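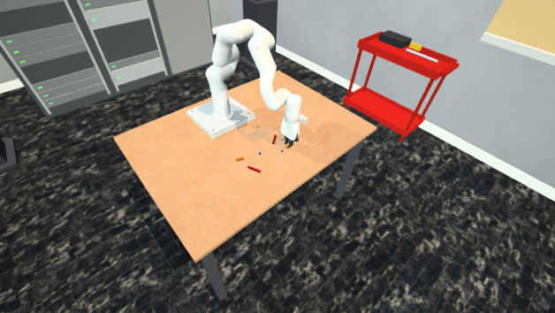
Up too early again, five past six, and the kitchen smelled of yeast before I even had the light on. The sourdough had climbed out of its jar overnight and was heading for the toaster. I scraped it back in, fed it, and told it to behave. Then I stood at the back door in my socks with a coffee and looked at the tomatoes, which are pretty much done for. September does that here. One warm week, everybody gets hopeful, and then the leaves go yellow from the bottom up and you find yourself googling green tomato chutney.

So, chutney! I'd never made it before. The recipe wanted malt vinegar and all I had was cider, so I walked down to Clostano before work (they open at seven now, bless them) and of course came home with a wedge of cheese, two pears and a bag of those salty licorice things as well. The vinegar came to less than the licorice. I'm not going to think about that too hard.

Work was work. The heating in our building came on for the first time since spring and everything smelled like hot dust until lunch. I had a budget meeting at 9 and then another meeting to go over what we'd said in the first meeting. Ate one of the pears at my desk and it dripped all down my sleeve.

The good part of the day was the bus home, which sounds sad, but I got the front seat upstairs and read 57 pages without looking up. I nearly missed my stop. It's a big fat novel about a family who run a ferry, 930 pages of it, and I've been dragging it around in my bag since July like a brick. The first half is all weather and arguments. But now the younger sister has sold the boat without telling anyone, and I need to know what happens when the father gets back from the coast. If he forgives her right away I'm going to throw it across the room.

Chutney went on at seven. It takes forever! It sat there looking like pond water for an hour and a half and then very suddenly it was thick and brown and sticking to the pan. I got four jars out of it and a burn on my thumb. The whole apartment reeks of vinegar, my hair too. You're supposed to leave it a month before you open it, but I had a spoonful on the cheese anyway and it was sharp enough to make my eyes water. Maybe it'll mellow.

I still haven't called about the dentist. I still haven't found the other gray glove. Tomorrow I want to pull up the tomato plants before it rains and get the garlic ordered, if there's any left worth ordering. Bed now, with the ferry people.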